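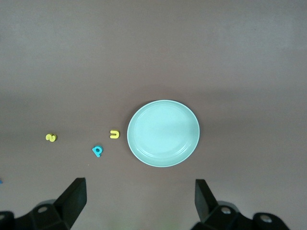 **1/** Month five of sharing a packing room with a robot arm, so here's a long thread for everyone who keeps asking me how it's going. Short version: my wrists love it and my brain is still deciding.

**2/** If you're new: I work at Prikdale, we pack foam letter and number sets for preschools. You get the alphabet, the digits, and whatever extras the school ordered. All of it used to be picked by hand, by me and five other people at a long table with the radio on.

**3/** The arm came in May. We'd had one meeting before that, with slides (so many slides!), and what I took away was "your job will change." Okay. Into what??

**4/** Mostly into this – I set pieces out on the practice table, the arm tries to pick them up and put them on a plate, and I mark each try good or bad. Yellow 2, yellow u, blue p, over and over. I have strong feelings about the letter p now.

**5/** The plate is a stand-in for the packing tray, by the way. Vidar from maintenance brought it from home because the real trays were late, and by the time they came we all liked the plate better.

**6/** Things I did not expect to know about: which way up a u is easiest to grab. Fingers across the two sides, fine. One finger down in the opening, also fine, but then it swings a bit on the way over and I hold my breath every single time.

**7/** My best day on the practice table was 131 tries marked. My target is 100. Please don't tell my supervisor about the 131, I'd like the target to stay where it is.

**8/** OK the serious part. Six of us picked by hand before and three of us do now. The other three weren't let go, I want to be clear about that. Tuva Backlund went to returns, one went to the front office, and one moved over to our Boniton site, and that last one wasn't thrilled about the drive.

**9/** Tuva says she misses the table. I get it. You could talk all day while you picked. Marking tries means looking at a screen and then the table and then the screen, and if I chat I lose my place.

**10/** On the other hand! I had a wrist brace for two winters and it's been in a drawer since July. We shipped over 3,000 sets in September and I didn't go home sore once. That's a big deal to me and I won't pretend it isn't.

**11/** What I'd ask for if anybody upstairs reads this: let us rotate. Two hours marking, two hours hand picking, swap. Athina on the late shift already does it with her crew and they seem a lot less cross-eyed than we are by Friday.

**12/** Also pay. We're still on the picker rate. Teaching a machine the job is a different job from doing the job, and Athina and I have put that in writing. Waiting to hear back, will update.

**13/** Somebody asked if I'm nice to it. I say "good one" when it gets the p. I've also called it something I can't post here.

**14/** Going to go make dinner. Ask me stuff and I'll answer tomorrow – except what it cost, I really don't know, they left that off the slides.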